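Gripper comparison catch-up, April 23, 2021
Present: Mingxuan Qian, Zihan Ye, me (typing, so blame me for the spelling)

We started with the Luden fingers, as I'd promised last time I would stop putting them off. I ran them through the small-object set, 20 tries per object, and they were lovely on anything boxy and pretty hopeless on the thin stuff. Mingxuan ran the same set with the Stura gripper and got 73 good picks in total, which beat me by 4. I would like it recorded that I want a rematch!

Zihan thinks part of the gap is the controller. The Kang one closes a touch late when you send it a string of short moves, and I'd been sending it a lot of short moves. We agreed to run both grippers off the Skostia controller before anyone says the word "winner" again.
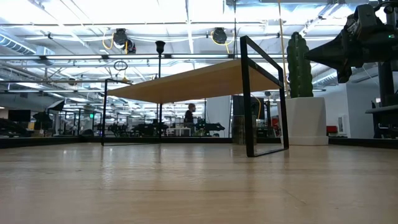
Should we be comparing the two grippers at the same closing force?

For the first pass, keep the force matched so the numbers line up, then let each gripper run at its own best setting and report that separately.

Mingxuan was fine with that but wants the settings written down next to every run (fair, my notes from the first batch are a mess and I had to guess at 2 of them). I'll make a sheet with a column for it.

Then we got sidetracked on cameras for a good while. Zihan likes a fixed side view for checking fingertip contact, I like the wrist view, and Mingxuan would be happy with either as long as we stop moving them between runs. So: both stay on, both stay put until the comparison is done.

To do:
Me: rerun the Luden set on the Skostia controller, make the settings sheet
Mingxuan: same for the Stura, plus fresh finger pads
Zihan: pull the timing logs from the Kang and send them to both of us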